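Plivar halts robotic board handling after grip fault

October 12, 2019

Plivar has suspended automatic loading on one of its assembly lines after a robotic hand released a board during transfer. The part fell inside the guarded area. There were no injuries, and damage was limited to the board and a bent locating pin.

The fault occurred on line 3 at the company's Jirow plant, where two-fingered handling was introduced in March. According to a notice sent to line supervisors, the controller kept reporting a closed grip for 12 seconds after contact force had dropped below the set limit. The arm continued its programmed move during that time and the protective stop did not trigger.

Gebremedhin Zeleke, controls engineer at Plivar, said the force reading had been held at its last valid value after a brief loss of signal from the hand. "The controller treated an old number as a current one," he said. "It should have gone to a stop state on the first missed update." Logs show five similar signal losses over the previous 3000 cycles. All five cleared before the arm started moving and raised no alarm.

Sarkar, which supplied the control software, has issued a temporary patch that rejects any force value not refreshed within the current cycle. The connector at the wrist has also been replaced, and the old one has been sent out for inspection. 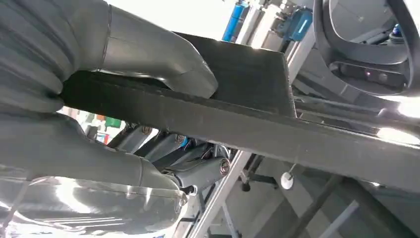 Until the patch has been approved, the line is limited to reduced speed, with an operator at the stop control for each transfer. Access to the cell requires lockout at the main panel - the gate interlock alone is no longer accepted.

Alistair Drummond, who is responsible for machine safety at the plant, said the risk assessment would be reopened to cover loss of grip with a stale sensor reading, a case missing from the March version. The same hand is in use at the Plamano site, where operators have been told to check the signal log at the start of each shift.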